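**Bruler T-32 Basket Handling Kit**
Safety and Service Notice, revised June

The Bruler T-32 is a bench kit for moving small items into and out of open baskets. It is sold in North America through Hutlow and is used with two-finger grippers on light-duty arms.

### Reported fault

Hutlow has received reports of a finger catching in woven baskets while the arm was lifting. In 5 of these reports the basket was carried off the table and dropped. No injuries were reported. Testing at the Zollton service center traced the fault to release software 2, which allows the arm to begin its lift before the fingers have finished opening.

Kits with a serial number below 124 are affected. Owners of these kits must stop using woven baskets until the update has been installed. Smooth-sided bins may remain in use.

### Work area and wrist camera views 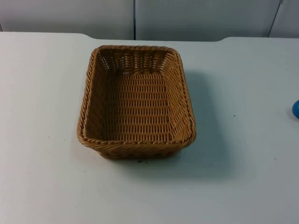
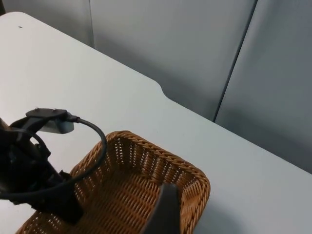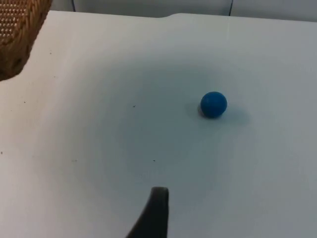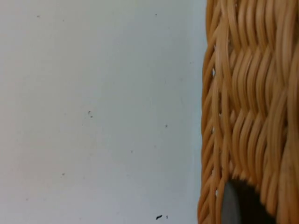 ### What owners must do

1. Press the stop button and wait for the arm to come to rest.
2. If a finger is caught, do not pull on the basket. Switch the arm to hand guiding and open the fingers fully.
3. Check the fingertips for chips or rough edges. Replace any damaged tip with a Lei soft tip, ordered as a pair.
4. Check the wrist cable along its full length. A cable loop that can reach the basket rim must be shortened and clipped again.
5. Install the update and run the 32-cycle basket test at reduced speed.

Keep hands and loose clothing clear of the table during the test. If the basket moves with the fingers at any point, end the test and contact Hutlow service.

### Parts and coverage

The update and one pair of Lei soft tips are supplied free of charge for affected kits. Baskets are not covered. Requests must include the serial number, printed on the underside of the control box, and the software release shown at startup.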